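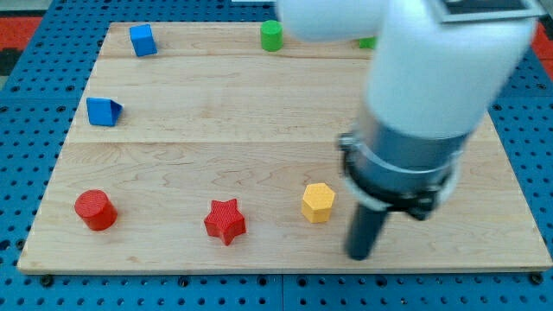 Nisance Tabletop Manipulation Kit
Supplied and supported by Temesar

The Nisance kit is a set of parts, software and printed guidance for teaching and testing pick-and-place work with a robot arm. It is intended for colleges, university departments and training centres that already own an arm and a suitable bench. The arm, its gripper and the bench are not included in the price.

The kit was drawn up by Lindalva Lopes and Wim Dierckx at Temesar, following requests from teaching staff for a set of objects that could be replaced piece by piece and would remain the same from one order to the next. Lessons prepared for the first edition may be used with the current one without change.

What is supplied

Work board, wooden, with a pale finish. The board is bolted to the bench along its front edge and may be left in place between classes. Customers should state the hole spacing of their bench when ordering, so that the correct bolts can be packed.

Block set, coloured. The shapes include cubes, cylinders, triangular prisms, hexagonal prisms and five-pointed stars. The upright cylinder is the usual starting point for new users. The star is the hardest of the shapes to hold squarely, and most teaching staff keep it for the later exercises. Red, blue, green and yellow are the standard colours. Other colours may be ordered in batches of 10 blocks or more.

Nutora exercise software, with a licence for one bench. The licence does not expire. A second bench in the same building may be added at a reduced rate.

Printed teacher's guide and student sheets. The guide contains 10 graded exercises, beginning with moving a single block to a marked point and ending with sorting by shape and colour from a mixed layout. Each exercise has a suggested time, a marking scheme and notes on common faults.

Using the kit

Blocks should be set out on the board with enough open space between them for the gripper to come down without touching a neighbouring piece. Layout cards are supplied for the first exercises. In the later ones the student or the software chooses the positions.

The guide asks that the arm be run at reduced speed until the full set of movements for an exercise has been checked. Customers remain responsible for the safety assessment of their own equipment, including any guarding that may be required around the bench. Temesar can advise on the layout of the work area but does not certify it.

Where the upper part of the arm passes over the far edge of the board, an overhead camera may lose sight of blocks beneath it. The software allows the arm to be moved to a rest position before each new view is taken. This setting is switched on when the kit is delivered, and we recommend that it be left on for exercises one to six.

Care and replacement

Blocks may be wiped with a damp cloth. Solvents should not be used on the blocks or on the board. Worn or lost blocks can be bought singly, quoting the shape and colour. The board may be lightly sanded, after which its height should be measured again and entered in the software.

The kit is guaranteed for 2 years from the date of delivery against faults in material or workmanship. Normal marking of the board by the gripper is not covered.

Installation and training

Installation is carried out on request by our partner firm, Sikora. The visit takes one working day and covers fitting of the board, loading of the software and a short course for up to four members of staff. The bench must be clear and the arm in working order before the visit. Travel within 400 kilometres of the Sikora workshop is included in the fee.

Customers who prefer to install the kit themselves will find full instructions in the second part of the guide. Telephone help is available on working days. Please have the serial number of the kit to hand; it is printed on the underside of the box lid.

Ordering

Orders from public institutions are accepted against a written purchase order. Quotations remain valid for 60 days. Price lists issued before 13 April 2018 are withdrawn.

Sales and quotations: Nadège Lecomte
Technical questions: Gil-soo Chae
Installation and training dates: Selorm Dankwa, Sikora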